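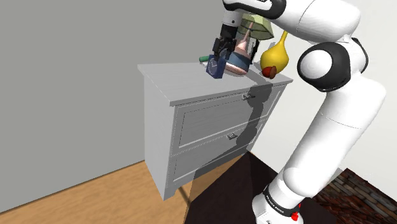 I gave up sleeping with my phone in April, which puts me roughly where everybody else was when the magazines were all telling us to do it. I come to most improvements late. I got into sourdough after the flour came back.

The phone now spends its nights on the kitchen counter, plugged in next to the toaster, and I spend mine in the bedroom with a bedside clock that ticks. It runs on one battery and has a little lever in the back. You turn a knob to set the alarm hand, and the alarm hand is the only one of the hands that seems to have opinions. I set it for a quarter to seven and it goes off somewhere between twenty to and ten to, depending on its mood. I had forgotten that time used to be like this. Close enough, and you made the bus or you didn't.

The reason for all this was a sleep app called Vultora. A coworker had recommended it, and I downloaded it the way you say yes to a second helping, mostly out of manners. It listened to me all night and gave me a score in the morning. For the first week my scores were fine, sixties and seventies, a solid C student. Then I started trying. I went to bed earlier. I quit coffee after lunch. I bought a pillow with a hole in it. My score went down to 52, and then to 48, and then one morning I woke up feeling wonderful, sun in the curtains, birds, the whole brochure, and Vultora told me I'd had a 21. It suggested I take it easy that day. I took it very hard instead.

A person who has slept well and then been told she hasn't is a tired person. I yawned through two meetings. I told people I was running on a 21, and they nodded as if that meant something to them, and I suspect that by the afternoon it did.

My friend Jerome Maglaya has been getting up at five every day of his adult life with no clock of any kind. I asked him how he does it and he said, "I just wake up and then I'm annoyed." He told me to get rid of the app. He also told me to get rid of the pillow, but I'd paid for the pillow.

So the phone went to the kitchen, and I want to set down how that went, since I remember reading a lot of these accounts before I did it and they all made it sound like checking into a monastery with good soup.

The first night I lay there with nothing in my hand. I hadn't noticed how much my hand expected something. It kept going over to the nightstand and patting around like a dog looking for a dropped cracker. It found the lamp, a glass of water (most of which went into the drawer), and a library book I'd renewed so many times the library and I were practically engaged. I read four pages of it. I remember nothing about them except that somebody was walking across a moor in the wrong shoes.

Then I turned out the light and heard the clock.

I'd owned it for one day at that point and had not heard it in the store, where I suppose there was music. In a dark bedroom it sounded like someone in the next room was eating celery. I put it under a sweater. I put it in the drawer, but the drawer was wet. I put it in the closet and shut the door, and then I lay there worrying that I wouldn't hear it in the morning, so I got up and opened the closet door a few inches. Then I worried about the open closet door, for reasons left over from when I was six. Around one in the morning the clock was back on the nightstand and we had come to an understanding, meaning I'd lost.

By the end of the second week I couldn't hear it unless I thought about it. I'm thinking about it now, three rooms away, and I can hear it fine.

What I missed most was looking things up. I'd assumed it would be the news, or messages from people, but the people I know are mostly asleep at eleven and the news was not helping me nod off. No, I missed the small, stupid questions. How old is that actor. Is it bad to eat a bay leaf. What was the name of the department store downtown where my mother bought all our winter coats, the one with the escalator that only went up? I lay awake a good forty minutes on that one. I went through the alphabet. I got to L and had a feeling, and then I got to M and had the same feeling. In the end I gave up and went to sleep, and at breakfast, while I was buttering toast and thinking about butter, it came to me. Lerkik's. It had been sitting there the whole time, waiting for me to quit shoving.

I called my mother to tell her. She said, "Yes, Lerkik's," like I'd called to tell her the name of her own street. Then we talked for an hour about coats. She told me mine was always bought two sizes too big and that I'd looked like a child being slowly swallowed by a tent. She told me the escalator did go both ways but the down side was broken for the entire time I was growing up. I'd never have gotten any of this from the phone. I'd have gotten the name in four seconds, and possibly an ad for a tent.

Since then I've kept a pad by the bed for the questions. I write them down in the dark, which means that in the morning I have a sheet of paper that says things like "geese WHY" and "Makori or the other one." Makori is the brand of the tea I like. I have no idea what the other one was, or what I wanted it for. The pad is turning out to be a better portrait of my mind than I'd care to have framed.

There were practical problems. My sister, who has children and so thinks about emergencies, wanted to know how she was supposed to reach me at night. I pointed out that in eleven years she had never tried to. She said that wasn't the point. We settled it by my turning the ringer up as high as it goes, and the very first night of that arrangement the phone rang at 3 a.m. and I ran down the hall, hit my hip on the doorframe, and answered a recording that was concerned about the warranty on a car I sold when I lived in another state. I stood in the kitchen afterward and ate a piece of cheese. I would have had that cheese regardless of who was calling.

There's also the question of weather. I used to know the temperature before I knew my own name. Now I get up and look out of the window, and I'm wrong about it a good half of the time. I've gone out in a wool sweater on a day when the neighbors were in shorts. One of them asked if I was feeling all right. I said I'd gotten rid of my phone, and he looked at the phone in my hand, and I said, "At night." It's a hard thing to be smug about. There's too much fine print.

And I should admit the scores didn't leave me right away. For a good while I'd wake up and try to guess what I would have gotten. A 64, I'd think, lying there. Maybe a 66 if it didn't catch me going to the bathroom. I still had the app on the phone, in a folder I'd named Misc so I wouldn't be tempted, and about once a day it sent me a note saying it hadn't heard from me. Then it said it missed me. Then it offered me a year at half price. I've had relationships that wound down in exactly that order. When I finally deleted it, it asked for a reason and gave me a list to pick from, and "slept fine, was told otherwise" was not on the list, so I picked "other."

I can't report that I sleep better. I've got no way of knowing, and I've come to think of that as the chief attraction. Some nights I'm out before the moor gets going. Some nights I lie there and listen to the radiator and plan what I'd say to a man who was rude to me at a Stokivia concert years ago, back when I stood up at concerts. In the morning the alarm goes off, a sound like a bee in a can, and I get up, and if I feel tired I figure I'm tired. If I feel good I leave it alone.

I did finish the library book. She makes it across the moor, and the shoes are ruined, and there's a sequel. I've put it on hold and I'm third in line.

The bay leaf, by the way, you're not supposed to eat. My mother told me that one too.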